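Gathering demonstrations at Skernbridge: a conversation with Adi Ginting

The Skernbridge programme on household manipulation entered its second collection period in April. Its purpose is to supply the learning system known as Dirkutel with examples of ordinary handling work, performed by trained operators in simulation. Adi Ginting, who leads the collection team, spoke to the Institute's bulletin about how the material is gathered and how it is judged.

Ginting joined the programme after several years in operator training, and still takes a shift at the controls each week. "I would not ask the team to follow a protocol that I had not tried for a full morning," Ginting said. "An instruction can look perfectly sensible on paper and be very tiring by eleven o'clock."

Each operator drives a simulated robot with two arms. The views recorded with every example include one from each wrist, in which the gripper's own fingers stay at the lower part of the picture and the surface to be worked on lies beyond them. Asked whether views with so little in them are kept, Ginting was firm that they are. "The system has to learn what an open gripper over a bare surface looks like. It will meet that view many times in any task, and it should not treat it as a fault."
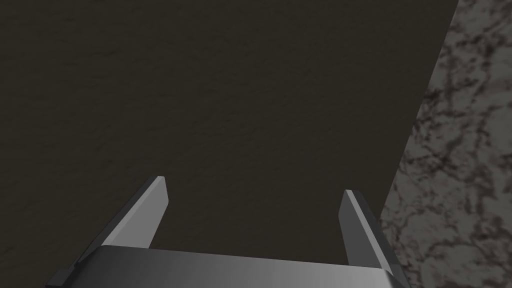 What counts as a good example

The collection stands at 4,000 recorded attempts, of which 1,077 have so far passed review. Ginting did not regard the difference as a cause for concern. Much of the remainder is still waiting to be read, and the standard has been set high on purpose.

Every attempt is seen by two reviewers working separately. They look for hesitation, for needless changes of direction and for any contact that the task did not call for. Where they disagree, the attempt goes to Ginting. "I have been overruled on appeal," Ginting added, "and quite rightly. I had marked down an operator for being slow when the written task asked for care."

The rooms are prepared by a small group under the name Wunau, which sets out the furniture, the wall pictures and the objects to be handled. Small items are preferred at this stage, placed on counters where one arm can reach them while the other stays clear.
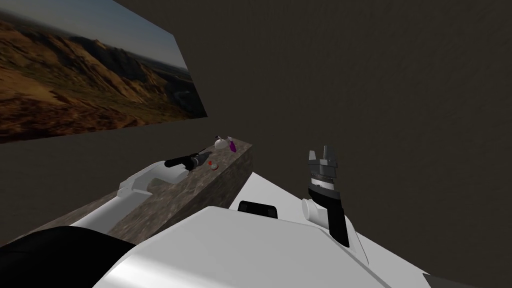
The left gripper beside a black tool on the counter, with the right gripper open and empty.

The idle arm has been the subject of some debate. In the first collection period operators were free to park it wherever they wished, and they did so in very different ways. The present guidance asks them to hold it open and away from the work. Ginting described the change as modest but useful - the reviewers noticed the improvement before the engineers did.

Labels and language

Each accepted attempt carries a short written instruction in plain English. These were at first composed by the engineering staff, and the results were rather stiff. Operators now write their own directly after the attempt, and a reviewer corrects only what is plainly wrong.

"People say 'pop it back by the bottles'," Ginting observed. "If the system is to be of any use in a house, it must cope with that. We had been teaching it the language of a parts catalogue." 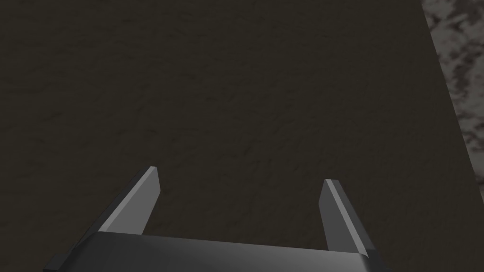

There are limits to what this approach can offer, and Ginting was open about them. Simulated surfaces do not behave exactly as real ones do, and operators grow used to the rooms. Wunau therefore changes the layouts every six weeks, and no operator may record more than two sessions in a day.

The accepted material will next be passed to colleagues at Dunne, who will train a first version of Dirkutel and report on where it fails. Their findings will decide which tasks are recorded next. Ginting expects a request for more work with bottles, and has already asked Wunau to prepare further counters.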